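**Swap room at Brotar reopens, with one table and firm views on bowls**

Sep 1, 2023

The residents' swap room on the ground floor of the Brotar building opened again this week after a summer in which it was used mostly to store the chairs from the other rooms. The chairs have gone back. The gray carpet has been cleaned, and the shelves that used to lean have been taken down before they could make the decision themselves.

What remains is a white table and a new set of rules.

"We had 30 rules before," said Vilém Murín, who has run the swap since it began in a hallway. "People read the first one and then left a toaster."

The new list has two. Put your thing on the table, and don't bring anything you wouldn't hand to a neighbor while looking at them. Murín believes the second will do most of the work. He has already used it on a man with a bag of single gloves.

Under the old system, residents dropped items off whenever the door was unlocked, and the room filled at a rate that surprised everyone except the people who lived next to it. By June it held enough mismatched lids to open a museum. Devby, the small firm that manages the building, sent a letter asking for "a path to the window." A path was made. It closed again within a few days, and then the room did too.

Clearing it out cost $700, the bulk of it for a truck. The swap's own funds covered a part and Devby paid the rest, in exchange for a promise that there would be no more furniture. The promise is taped to the inside of the door. A rocking chair was left under it on the first morning.

Now things are shown a few at a time on the table, and whatever isn't claimed goes back to the person who brought it. That last part caused some feeling at the residents' meeting. Several people had been thinking of the swap room as a place where objects went and did not return, and they said so at length. One woman asked what would happen to an item whose owner denied it. Murín said he kept a notebook.

The hours are short, from four until six. Items can be set aside for a day with a slip of paper and a last name. Electrical goods are out, as are mattresses and anything described by its owner as "nearly complete." Books are allowed but must be carried in one armful, a measure that favors the tall.

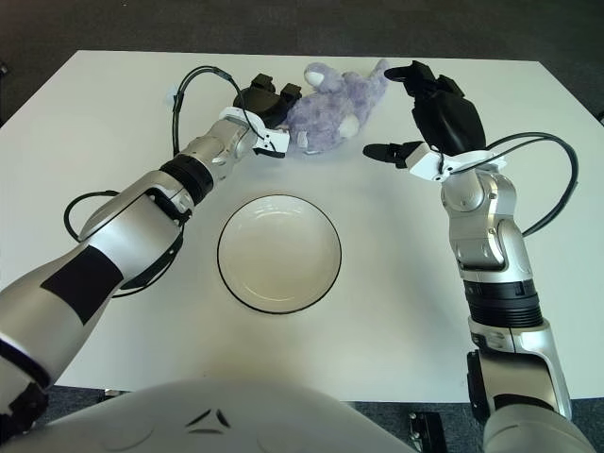
Kitchen things and toys are expected to make up the bulk of the trade, as they always have. White bowls are the steady performers. They come in when a household gets a new set and go out when somebody else's set is short, and Murín suspects a few of them have been through every floor by now. Chips are checked for with a thumb along the rim. A plain bowl in good shape is seldom around long enough to need a slip.

Soft toys are harder. They arrive with a child who has agreed to part with them and often leave with the same child, who has reconsidered. The swap takes them if they are clean and have both eyes, or never had any. A purple one is said to have better prospects than a brown one, though this comes from Murín, who admits he is going by two purple ones.

Residents of the neighboring Zakaria and Ister buildings may use the room too, provided they take home what they brought if it finds no takers. Ister had a swap room of its own until last year. It is now full, and locked, and is understood to contain a canoe.

Anyone wishing to help at the table can leave a note in the box by the stairs. The rocking chair is still available. It has to be gone by the end of the month, and Murín would like it known that he has the owner's name in the notebook.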